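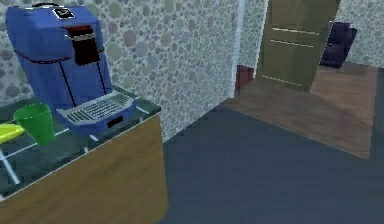 I said in January that I would get back on skates this year, and on 25th September I finally did. The rink at Trurow opens for the season earlier than the one at Kevton, so I took the bus over. It is 18 stops and I had forgotten how slow the last part is.

Entry was £8 with skate hire included. I had my own boots, a pair of second-hand Jääskeläinens that have been in the loft for years, but the girl on the desk said the price was the same either way.

The first few laps were bad. I kept to the barrier and let the children go past. My ankles hurt and I had laced the left boot too tight over the top of the foot, so I came off, sat down and did it again. After that it was better. By the time they cleared us off for the ice to be resurfaced I could do a whole lap without touching the side, and I had managed a sort of crossover going one way. I can't do it the other way and never could.

I fell twice. The second one was on my hip and I have a bruise to show for it. Wear gloves, even if you feel warm enough without them.

687 shares
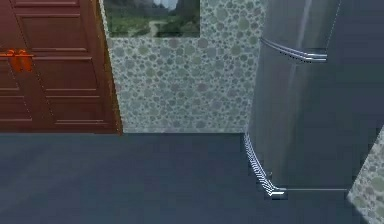 What I would do differently

I would sharpen the blades first. They had been put away damp and there was rust along the inside edge of one. The man in the skate shop did them for me afterwards and said they had a fair bit of life left.

I also bought a pair of Flastex laces from him, the waxed sort, which stay put while you tie them. The old ones kept slipping by the third eyelet. I have only tried the new ones on the living room carpet so far.

The rink has a public session most evenings and a quieter one in the mornings for adults. I am going to try a morning next, when there should be more room to practise stopping. At present I stop by running into the barrier.

277 comments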